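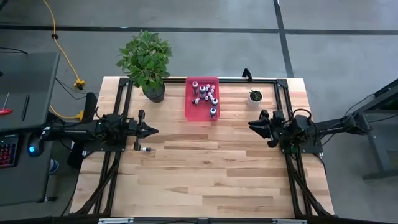
Sorting Bottles, Changing Jobs

At Plusari, the work of putting small bottles into trays has been done by hand for as long as the company has sold them. It is quiet work, and those who have done it for years describe it first in terms of the wrists and only afterward in terms of the hours. Last July the company began moving part of that work to pairs of robot arms, each pair mounted on a frame around an ordinary wooden table.

The project carries the name Mutia. Its purpose, according to the plan circulated to staff, is to transfer the repetitive portion of small-order packing to automated stations and to retrain the employees who now perform it. The plan covers 68 positions in the packing department. None is to be eliminated during the first phase, although 5 have been left vacant following retirements, and employees have taken note of that.

Nélida Montecinos has supervised packing at Plusari through two changes of ownership. Under Mutia she is responsible for deciding which tasks the arms should attempt and in what order. Her first list ran to several pages. The engineers returned it with most of the lines struck out.

"I had written down what I thought was easy," she said. "Picking up a bottle that has fallen over was on the first page. For my people that takes no thought at all. For the arms it is a different job from picking up a bottle that is standing, and it needed its own weeks."

Much of the department's knowledge had never been recorded. Packers knew which caps were slippery and which bottles tipped when the tray was nudged. Under the new arrangement, that knowledge has become part of the job description. Two packers from each shift now spend half their hours with the engineering group, setting out bottles, watching attempts and writing down what went wrong in terms the engineers can use. The log they keep reached 1,729 entries by the end of the year.

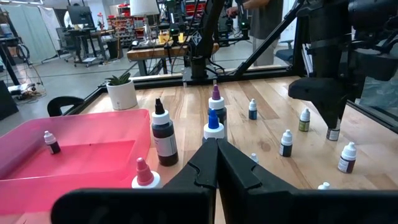 Pay for the new role was the subject of lengthy discussion. Employees who move to the stations receive the technician rate after a probationary period, while those who remain at the manual tables keep their present rate and their present schedule. Some packers consider this fair. Others have pointed out that the log could not be written without the experience of the whole department, and that the raise goes only to those who hold the pen. Management has agreed to review the question before the second phase begins.

There are also losses that do not appear in the plan. The manual tables seat six, and conversation has always been part of the shift. A station requires one attendant, who must keep both eyes on the work. Several employees who were offered the transfer declined it for this reason - among them two of the most experienced packers in the building. Ms. Montecinos did not press them.

The software that coordinates the arms, known internally as Uris, is revised often, and attendants are expected to learn each revision on the job. The training room on Mirzaei Street offers evening sessions for those who want more time. Attendance has been uneven, in part because the evening bus runs only once an hour. A proposal to hold the sessions during paid hours is under consideration.

Speed remains a point of difference. A practiced packer fills a tray well ahead of the arms, and the company does not expect that to change soon. The case for the stations rests on the late shift, which has been hard to staff, and on the number of wrist complaints reported each winter. Whether either will improve cannot be judged from the first few months. The company intends to publish its figures to employees once a full year has passed, and the packing department has asked to see the injury reports alongside them.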